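Visitor hosts and trial participants wanted for the Hornwood open day

Closholm Robotics is looking for people to help with its open day at the Hornwood site in July. There are two kinds of place: paid hosts, who look after groups of visitors, and unpaid participants, who come for one session and try out the household tasks alongside the robot. You do not need a technical background for either.

What the day involves

Doors open at 10 am and the last group goes round at 4 pm. Each group starts in the Setiawan Room for a short talk, then moves to the demonstration area on the ground floor. The main demonstration is laundry. Visitors watch a full run, then ask questions of the engineer on duty. Last year we had 418 visitors and not enough hosts, and the queue for the laundry area went back to the car park. This year we have 664 bookings.

Hosts

You will meet your group at the door, check names, hand out badges and keep people behind the floor tape while the robot is moving. You will also read out the safety notice before each run. Hosts work in pairs, two to a group. The shift is up to five hours, with a paid break, and lunch is provided. There is a paid training morning the week before, and you must be able to come to it.

We would like to hear from you if you:
- are happy speaking to a group, including children
- can stand for most of a shift (seated places are available at the welcome desk - please ask)
- are 18 or over

Participants

Participants sit with an engineer, watch the robot work and say what they would want from it at home. Then they do the same task themselves, at their own pace, while the engineer takes notes. We are keen to have people who do a lot of washing for a family, and people who find bending or lifting difficult. Travel costs within the county are paid back on the day.

The laundry task goes like this:

1. The engineer explains the task and shows you where the stop button is.
2. The robot takes the washing from a wicker basket in front of the machine and brings it to the drum, using its gripper.

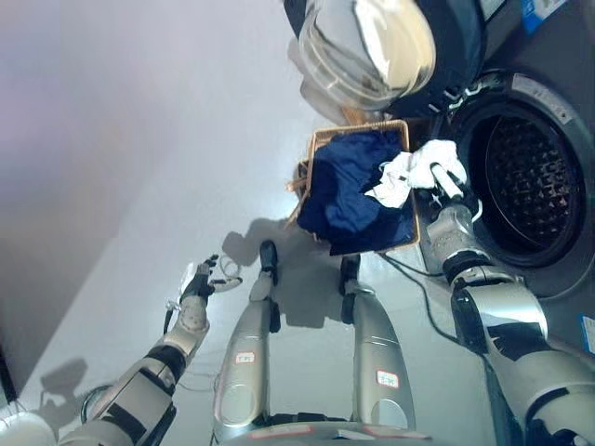
3. You load a basket yourself and talk us through how you do it.
4. You fill in the Flinine comment sheet, on paper or on a tablet.

How to apply

Write to Armindo Vieira, Open Day Office, Closholm Robotics, Hornwood. Say which place you want and whether you prefer the morning or the afternoon. Hosts should add a few lines on any work they have done with the public. A CV is not needed. Please also mention any access needs, including parking close to the door.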